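Tisico Simulation Practice Rules: Frequently Asked Questions

Maintained by Bernadette Caron, simulation methods
Last revised January 9, 2026

These answers cover the Tisico practice rules for simulated manipulation trials, release 3. They apply to all sites that submit trial results to the shared record, including Firbridge and Onishi. Where an answer and the rules disagree, the rules apply.

Scope

Which trials are covered?

Any trial in which a simulated arm and gripper approach, grasp, move or release an object, and whose result will be cited in a design review. Exploratory runs that are never cited are exempt. If an exploratory run is cited later, it has to be repeated under the rules. Paperwork added after the fact does not qualify it.

Do the rules replace a risk assessment for the physical cell?

No. A simulated result can support an assessment but cannot close an item in it. Contact force, pinch hazards and stopping distance are assessed on the physical machine, with the tooling that will be used in production.

Are mobile bases covered?

Only while parked. Trials in which the base moves during the grasp fall under a separate draft, which is due for comment in April.

Setting up a trial

How many runs make up a trial?

A standard trial is 314 runs with the same task definition and different seeds. The seed list is fixed before the first run and filed with the task definition. Runs that crash count as failures unless the log shows that the simulator stopped before the first control step.

Can we drop seeds that produce an impossible starting pose?

Yes, if the check that rejects them is automatic and was filed in advance. Rejecting a seed by eye is not allowed. Sites that reject a large share of their seeds should fix the placement sampler instead.

What has to be varied between runs?

Object pose, friction and lighting, at minimum. Wall and surface colors may stay fixed if the policy does not use camera input. If it does, colors must be varied, and the range goes in the task definition. Plain, untextured surfaces are permitted in all cases, but a camera-driven policy tested only on plain surfaces must carry the label "untextured" wherever its result is quoted.

Does the simulated gripper have to match the physical one?

Finger geometry, maximum opening and closing speed must match. The housing may be simplified for rendering. It may not be simplified for collision checking - a housing that clips a wall in the cell has to clip the same wall in the simulator.

What time step should we use?

The rules set no value. They require the step to be recorded and the trial to be repeated once at half that step. If the success count changes by more than 14 between the two, the result is treated as unstable and cannot be cited.

Approach and grasp

How close to a wall may a target be placed?

As close as the task requires, but targets in a corner are reported as their own group. Averaging them with open-surface targets hides the failures reviewers most need to see. The Bernier layout used at Onishi has its own corner group for this purpose, and other sites are encouraged to copy its structure.

Is there a required finger opening on approach?

The fingers must be open wider than the target before the gripper enters the approach zone, and the opening must be logged at that point. Policies that open the fingers during descent are allowed but are reported separately.

What about thin, flat objects?

They are a known weak spot. Many simulators allow a fingertip to sink slightly into a rigid surface, which makes a low object easier to pick up than it would be in the cell. For any target lying flat, log the fingertip penetration depth and state the limit used. A grasp that exceeds the limit is a failure even if the object is lifted. 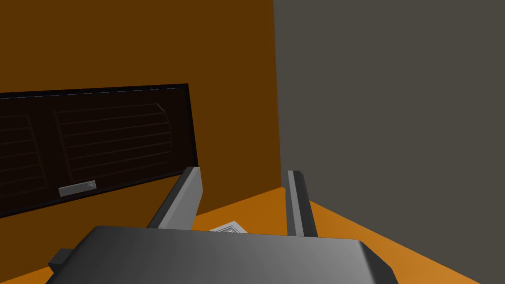 The same limit applies to the object itself. If the solver pushes it into the supporting surface during closing, the run is marked as a contact fault and stays in the total. Contact faults are listed by seed so that another site can replay them.

Which camera view should be recorded?

At least one view fixed to the gripper and one fixed to the room. The gripper view is often partly blocked by the housing, and it is not sufficient on its own for deciding whether a grasp was made. Use the logged contact state for that, and keep the views for review.

Reporting

What is the minimum report?

Task definition, seed list, simulator version, time step, success count, fault list and the grouping described above. Percentages may be added but may not stand in for counts.

How long are logs kept?

For 699 days from the date of the review that cites them. Rendered views may be deleted earlier if they can be regenerated from the logs with the recorded simulator version.

Who can grant an exception?

The methods lead, in writing, before the trial starts. Exceptions cover one trial and are not carried over. Firbridge has a standing exception for its older controller - it ends with the next release and will not be renewed.

Where do we send corrections?

To the methods desk, with the rule number in the subject line. Corrections to wording are made at the next release. Corrections to a limit or a count are issued as a notice and take effect on the date printed in the notice.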